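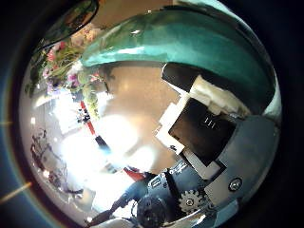 Slide 1: Close view, black part marked 111

Electric vans for small bakeries - my notes

Good morning. Start slowly, the room is big. I work at Prirnex, where we plan charging for delivery fleets. Today I speak about one customer, the Bartoš bakery, and their change from diesel vans to the Grornis electric van.

They have four vans. Each one drives around 90 kilometers in a morning and is back in the yard before noon. Say this number two times, people always ask for it later.

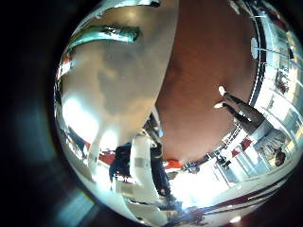 Slide 2: Charging

First plan was fast chargers. The electricity connection of the yard was too small, and the grid company wanted a long wait. So we put slow chargers from Naser and let the vans charge from the afternoon until 3 a.m. Pause here.
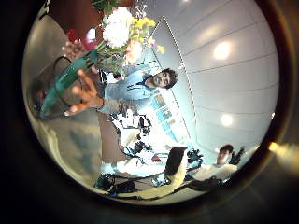
The drivers did not like the cable in winter - it becomes stiff and dirty. We moved the holders higher on the wall and the complaints stopped in February. Show the cost table, but do not read all rows.

Load is the weak point. With full bread racks the van may carry 300 kilograms less than the old one.

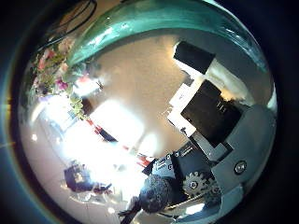 For bread this is no problem, for flour sacks it is. The bakery keeps one diesel van for flour and will decide again in July.

Questions, then coffee.

Related
Tire wear on electric vans
Reading a charger invoice
Used vans: what to check in the battery report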